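Teaching a folding task with hand-held grippers

I put these notes together after Adi Raju asked me, for what must have been the fourth time, how we go about recording cloth tasks for Otus. Cloth is a fiddly thing to begin with, so please don't be discouraged if your first morning feels clumsy -- mine certainly did!
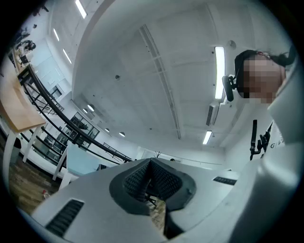
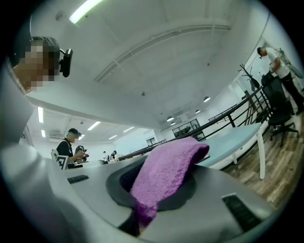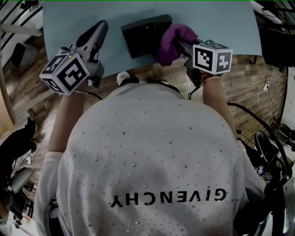
Before you record anything, do the whole task with your bare hands, slowly, and notice where your fingers go. Then pick up the grippers and try to do it the same way. Most people squeeze far too hard at first. Close gently, wait a moment, and only then lift.

Decide on a starting position and a finishing position, and write them both down. Ours is cloth flat, near edge towards you, grippers open and resting either side of it. If you begin somewhere different each time without meaning to, the robot picks up your muddle along with everything else. Once you have 8 good runs in a row, start shifting the cloth a little on purpose, a hand's width left or right, or turned at an angle.

Keep your elbows loose and your movements steady. Try not to swing one gripper in front of the other, and if you drop the cloth, pick it up and carry on (a tidy recovery is well worth keeping). If you get in a real tangle, stop, mark the run as spoiled and begin again.

Take a proper break every half hour. Eilidh Lamont can manage up to 3000 runs in a month and still look cheerful, but she is very strict about her tea.

When you finish, copy everything across to Kettani and watch two of the runs all the way through before you put the grippers back on charge.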